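The Town I Ran Down for Forty Years

8 Nov 2024

I lived in Jelham from the age of nine until I was eighteen, and for most of my adult life I have spoken badly of it. I think a lot of people do this with the place they grew up in, and I have come to believe it is a lazy habit.
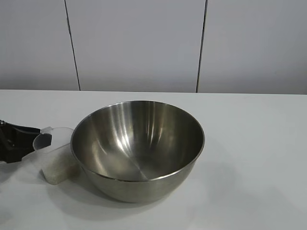 My version went like this. Jelham was flat and damp. It had one decent road and that road led out. The river smelled in August, the bus came when it felt like it, and the shop on the corner sold tinned peas and birthday cards and shut at one. I told this to people at work and to both of my husband's sisters, and it usually got a laugh, so I kept telling it.

Last August I went back for the funeral of Roland Pilkington, who had lived next door to us. I had meant to stay one night. His widow, Lorraine, asked if I would help her sort out the shed and I ended up staying eight.

The river did smell. I had that right. But I had left out the footpath beside it, where I learned to ride a bike, and the long row of poplars at the far end that you could see from my bedroom. I had left out the light in the evenings, which goes on for a very long time when there are no hills in the way. I must have looked at it every summer for nine years and I never once put it in the story.

I had left out the people too. Glenys Garside taught me to swim in the old baths and never charged my mother. Cyril Parsons let us pick up windfalls in his orchard so long as we shut the gate. Neither of them was ever mentioned, because they would have spoiled the joke.

My brother says I am going soft. He points out that our father was out of work for two of those years, that the house was cold and that I cried when we moved there. All true. I was unhappy in Jelham for a good part of the time, and I don't want to swap one false account for another. There are people who write about their childhood villages as if everyone in them was kind, and I find those pieces hard to finish.

My complaint is a smaller one. I took a place where 700 people were getting on with their lives and used it to show how far I had come. The people I was talking to had never been there and had no way of checking. A cousin of mine still won't visit, on the strength of what I told her when she was 25.

If you left somewhere and you have a set speech about it, I would suggest going back for longer than an afternoon. You may find you were right. Some places are as bad as people remember, and nobody owes their home town affection. But walk about a bit before you say it again.

Lorraine has asked me back in the spring to help with the fence. I have said yes, and I am going to take my cousin if she will come.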